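Ehab Tazi
@ehabtazi
October 10, 2026

1/ Notes on cleaning matte work surfaces. The packing bench at Irgate gets wiped at the end of every shift and Radwa Slaoui still finds grit under the flat parcels. I spent the week on why.

2/ Glossy tops are easy. Dust breaks up the reflection and you see it from across the room. A matte tan top has no reflection to break up. Pale particles a foot away from you are close to invisible.

3/ Overhead light makes it worse. Anything you hold over the surface throws a soft shadow, and your eye goes to the shadow. Check the lit part and the shaded part separately.

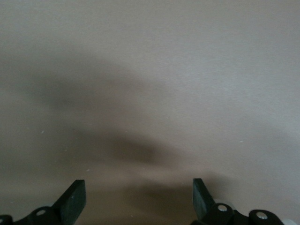 Matte tan surface, three tiny white specks. One left, one lower and a bit to the right of it, one on the right side.

4/ Method. Dry pass first with a Plomico microfiber cloth, the 300 gsm one, folded in four. Pull toward you in straight overlapping strokes. Circles move the dust around and leave it at the turn.

5/ Refold to a clean face after each strip. Then a damp pass, water only, cloth wrung hard. Spray goes on the cloth. On a fine-grained finish, droplets left to dry will leave rings.

6/ Inspection: room lights off, flashlight laid flat on the surface, beam parallel to it. Wait 60 seconds after wiping so the airborne stuff can settle. Look from the far side, toward the light.

7/ Radwa asked about tack cloths. I don't use them on anything that touches packaging. The Skodari ones left residue on our test board and it held more dust the next morning.

8/ Next: edges and corners, where the cloth drops whatever it picked up.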